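Can I make up missed Ramadan fasts in any order?

I missed 10 days last year and want to finish them in August. Do they have to be back to back?

Kenza Alaoui
Most scholars say no. You can spread them out, as long as they're done before the next Ramadan. Make the intention the night before each one. Some people avoid singling out Friday, so ask at your mosque if that matters to you.

mokgethi48
Mondays and Thursdays worked for me. Write them down or you will lose track.
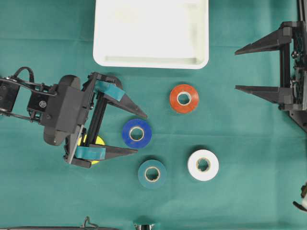
Photo: Anska

Nerex
Agree with Kenza. If you missed them because of a long-term illness, the rule is different and you may need to feed a person for each day instead. Check with your imam about the amount.

Posted Sunday, July 27, 2025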